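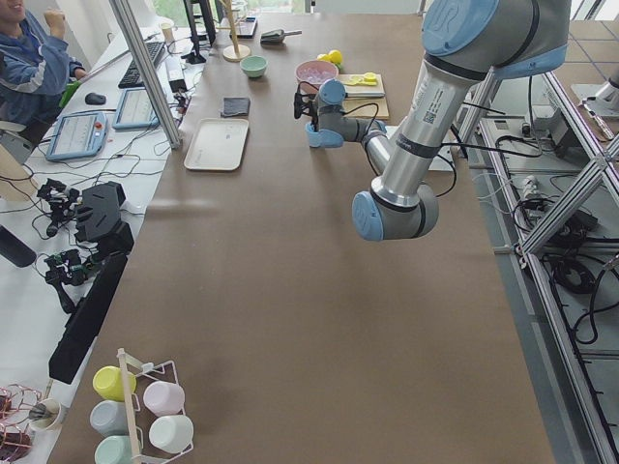
Lemons, Bowls and the Long Brown Table

Posted by Lucie Hiebert, Nov 17, 2020

Hello again! You all keep asking for more kitchen things and fewer sunsets, so this gallery is kitchen things from top to bottom. I've been sorting, swapping and moving stuff from one end of the long table to the other ever since we got back from Zivulmont, and I take pictures while I do it (it slows me down terribly, I know). Captions are mine, spelling is mine, and if you want the lemon bar recipe, scroll to the end.

Yellow on yellow
I have a weakness for a yellow squeezer next to real lemons. It's the same reason I buy green dish towels for the green beans, I guess. Two lemons are plenty for most of what I make, and I still come home with a bag.

The squeezer again
Yes, again. It gets its own caption! I had a glass one for years and it was pretty, but the seeds went everywhere and I was forever fishing them out with a fork. A plain yellow one does me fine.

Cutting board, good side up
I keep one wooden board for bread and fruit and a thin light gray one for anything that stains or smells. The thin one lives on top of the wooden one, so I just grab whichever I need. Onions never touch the wood. That's the one rule in my kitchen and I will repeat it to guests.

Pink bowl
My favorite for mixing small batches. It's deep enough that the flour stays in when I get carried away, and pink makes everything look like a birthday. I went looking for a second one at the Jorow market in May and came home with a colander.

The little mint one
Salt, zest, one egg, a handful of raisins, my rings when I knead. I honestly don't know how people cook without a tiny bowl.

Pastel cups, take one
Plastic, light, stackable, and they bounce. I like the pale pink and my sister likes the mint green, and the yellow one goes to whoever is youngest at the table, which has caused some very serious arguments among people well over 60.

The white wire rack
Five cups, lying on their sides, and they don't roll off. I used to stand them upside down on a towel and there was always a ring of water under each one in the morning. A wire rack lets the air get in underneath. It wipes clean, too, though you do have to poke a cloth into the corners.

Mug tree
Wood, round base, older than my marriage. I've moved it to the far end of the table so many times. It takes up less room than a shelf and I like seeing the mugs hanging there like fruit, on the days when I've bothered to hang them up!

Cream tray with the raised edges
If I could only keep one thing from this whole page it might be this kind of tray. Everything that would otherwise wander gets put in it: tea bags, corn holders, the lid that fits nothing. Every so often I tip the lot out and start over, and for an hour or so I have a lovely bare tray and feel like a different woman.

Dark gray cloth, folded
I switched from white kitchen cloths to dark gray and I'm never going back. Tea, beet juice, coffee, whatever it is, you can't tell. Fold in thirds, then in half.

Scoop
Metal scoop, dark handle. It was sold to me as a flour scoop, and I use it for flour, sugar, oats, rice and once for potting soil (washed very well afterward, Mom).

Flunar tin, before the polish
I found this one at the bottom of a box from Chauke Road. Flunar made cookies, or so the lid says, and what's inside now is buttons. I'm fond of the dent.

Flunar tin, after the polish
Same dent, shinier.

Window end of the table, morning
Brown wood really drinks up the light. I tried a tablecloth for a while and took it off again. Crumbs hide on the brown, and I count that as a feature.

Other end, same morning
Mail, scissors, three pens and none of them any good. I was going to clear it before I took the picture and then I thought no, leave it, this is how we live.

Zest pile
Zest first, then squeeze. I've done it the other way around and you end up grating a floppy half lemon and your knuckles.

Lemon bars, still in the pan
I promised, so here goes. For the base, rub 2 sticks of cold butter into your flour with a little sugar and a pinch of salt, press it into the pan and bake it for 22 minutes. Then pour over the lemon part (eggs, sugar, juice, all that zest, a spoonful of flour) and bake until the middle only wobbles a bit when you nudge the pan. Let it cool all the way before you cut. All the way! I cut mine warm and got lemon pudding with crumbs in it, and we ate it with spoons.

Lemon bars, cut
The corner pieces were gone before I got the camera out.

Dishes, drying
The squeezer goes in the rack with the cups, cone side up. The pan gets a soak overnight and I don't want to hear about it.

This makes 500 pictures on the site, by the way, if you count the blurry ones from the first year, and I do. Next up is the pantry shelf, as soon as I've found somewhere to put what's on it. If anybody has a spare pink bowl, or knows where the Jorow market people went after the spring, leave me a note in the guest book. I read them all, usually with a cup of tea, and I'll write back when my hands aren't sticky.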